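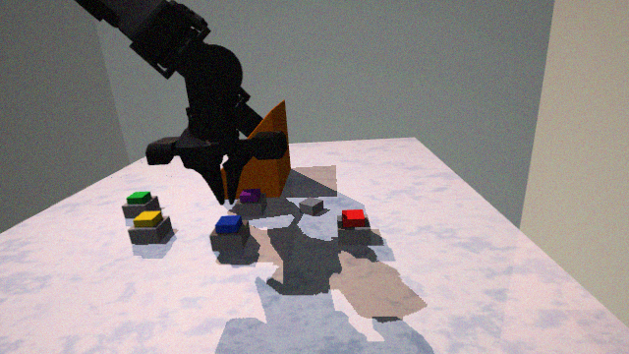
Blue button approach, simulated bench, fingers closed down to near contact. Wedge behind, right-hand finger lobe overlapping it from this camera.

Notebook, button bench, November. E. Quaye.

Fault: controller reports "blue pressed" with no press. Second fault, found while chasing the first: the arm carries on with the sequence after a collision warning. The second is the one that matters. Both written up here because they share a log.

Background for anyone picking this up. The task is a fixed order of button presses, run in simulation first and then on the Bullwood arm in the cage. Wedge and grey block are obstacles only. Planner is Forska, our branch, not the upstream one. Press detection comes from the cap displacement in simulation and from the switch on the real bench. The sequencer should wait for the press, retract, check clearance, and move on.

What was reported. Ankrah site ran the overnight batch, 3,000 episodes, and the summary gave a clean pass. Spot check of the recordings the next morning showed episodes where the fingertips stopped short of the blue cap and the sequencer went to purple anyway. Cap never moved in those. The summary counts sequencer states and never looks at cap travel, so the pass figure is worthless and should not be quoted. I have struck it from the shared sheet.

09:40. Reproduced on my machine at the first attempt with the same seed. Approach is normal. Fingers come down over blue, descent slows, stops above the cap, "pressed" goes true, retract. Repeated with the wedge removed: full descent, proper press. Wedge back in: stops short again. So the wedge is involved although the target is well in front of it.

10:15. Collision log shows contact between the right side of the gripper and the wedge on the way down. The contact is slight. In the rendered view it is hard to judge, as the gripper lies across the front of the wedge and hides the place where they would meet. Switched to the side camera. There is a gap on the visual mesh. There is no gap on the collision mesh.

Checked the collision mesh for the gripper. It is the old convex hull, one piece per side, which fills in the hollow under each lobe and also swallows the small angled bracket on the wrist. Whoever exported it did so before the bracket was added, then padded it by 4 mm to cover the difference. The padding is enough to touch the sloping edge of the wedge in this layout. On most layouts the wedge is further off and nothing shows.

10:50. That explains the stop. It does not explain "pressed". Read through the detector. The condition is cap displacement OR (downward force above threshold AND fingertip inside the button zone). The second half was put in for the real bench, where the switch on one button used to stick. It was never meant to run in simulation. With the hull resting on the wedge there is a vertical reaction force at the wrist, the fingertips are inside the zone for blue, and the condition is met. Force is measured at the wrist, so it cannot tell a button from a wedge.

11:30. Second fault. The collision monitor did raise a warning at the moment of contact, every time. Sequencer received it. In the log:

warn: contact gripper_r / wedge
state: PRESS_BLUE complete
warn: cleared on state change
state: MOVE_PURPLE

Warnings are latched per state and dropped when the state changes. The false press changes the state, so it also clears the warning that would have stopped the run. Purple sits at the foot of the wedge, which makes the next move the worst one to start with an uncleared contact.

Same sequencer build is on the cage controller. I confirmed this by comparing the build strings, not from memory. The cage has the wrist force sensor, the same threshold and the same OR. A real contact with the wedge during a press would be accepted as a press and the arm would continue. The drive current limit is separate and would still trip on a hard jam, but a light contact would pass under it.

11:45. Arm locked out at the isolator, tag on, key with me. Message sent to Ankrah to hold their cage runs as well. Simulation may continue, results not to be reported.

Changes made, on a branch, not merged:

1. Force condition removed from the simulated detector. Cap displacement only.
2. On the real bench, switch signal required. If force is high in the zone and the switch has not closed within the timeout, go to FAULT and hold position. No automatic retract, as the retract path may be the one in contact.
3. Contact warnings latch for the whole episode. They clear on operator reset and on nothing else.
4. Gripper collision mesh re-exported in several convex pieces with the bracket as its own part. Padding set to zero for the moment.
5. Batch summary now compares sequencer state with cap travel and lists disagreements.

14:20. Reran the original seed. Full descent, cap moves, press reported, no contact logged. Moved the wedge towards the gripper on purpose until it touched. Run stopped in FAULT, warning stayed up. Moved it in 10 mm further, same result. Put the old hull back with the new sequencer: stops above the cap, times out, FAULT. That last one is the test I wanted, as it shows the sequencer behaves even when the mesh is wrong.

15:10. Started 2,000 episodes with random wedge positions on the new branch. Leaving it overnight.

Not resolved:

Zero padding is fine for finding this fault and wrong for the cage. The real gripper has cable on it which the model lacks. Needs a measured allowance, per part.

The sticking switch is still on the real bench. The OR was a way round a cheap hardware fault. Replacement switches to be ordered from Dristomley, same part number as the others.

Shadow edges on the tabletop in the rendered view are stepped and blotchy. Unrelated to the fault, but the vision people should know before they train on these renders. Probably shadow map resolution. Have not looked.

I don't know how long the force condition has been active in simulation. History on that file was squashed when the repository moved. Older batch results should be treated as unchecked until rerun with the new summary.

Lockout stays on until items 2 and 3 have been reviewed by someone other than me and tried in the cage at reduced speed with a foam wedge. Reviewer to sign below the entry.

EQ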